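4. Drying and folding towels

The Brisent leaflet says any towel can go over a padded surface to finish drying. We doubt it. Test a corner first.

1. Shake the towel out hard.
2. Lay it flat with the label facing up.

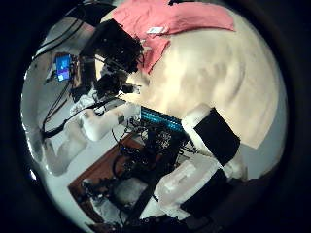
3. Smooth the hem by hand. Skip the "quick press" in the old guide -- it left creases in every towel we tried.
4. Fold in half, then in half again.

Note: Care labels vary. Read yours before trusting ours.

Caution: Do not fold a damp towel, whatever the leaflet claims.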